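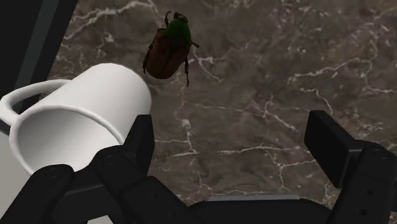

Hi Ruth,

October update on the Stasari trial, a bit longer than the last one because there's finally something to chew on. Short version: I'd like to keep the licence going, but I wouldn't sign for the full three years yet.

We've now rendered 3000 grasp attempts in the simulator, all with the two-fingered gripper model that comes in the basic kit. The mug set is the one I've spent most time on. Plain white mug, lying over on its side, stone worktop, and then whatever the clutter generator feels like putting next to it. You'll have seen it's fond of beetles! Édgar has asked me twice whether he can have a folder of just the beetle ones. The clutter list is a plain text file, so if you'd prefer spoons and tea towels for the board slides, tell me and I'll change it before the next batch.

Of the 3000, 936 were thrown out by the checker that Stasari supply, mostly for fingers sinking into the object. That's more than I'd budgeted for. Hortensia went through 500 of the rejects by hand (she has my eternal thanks and a box of biscuits) and reckons 56 of them were perfectly good grasps, so the checker is on the fussy side. I can live with fussy. What I can't live with is that the setting for it is buried three menus down and goes back to default every time you restart. I've raised it with Ettore Cirillo at their end and he says it's on the list for the next release. No date, mind.

Things I like: the materials are lovely, glazed china and veined marble especially, and swapping a surface takes a couple of clicks. Setting up a new hand pose is quick too once you've done it a few times. The manual is decent up to chapter four and then sort of gives up.

Things I don't: support only answers in the mornings, and the export to our Leketti format still drops the joint names, so Arnulfo wrote a little script to put them back. It works but it's one more thing to look after.

Money is fine. We're under on rendering time and slightly over on storage, and the two more or less cancel out. I'd like to move what's left of the travel line into storage if you're happy with that, as the Flores visit isn't going ahead.

Next up is bowls, then anything with a lid. I'll send the export numbers once Arnulfo has rerun them.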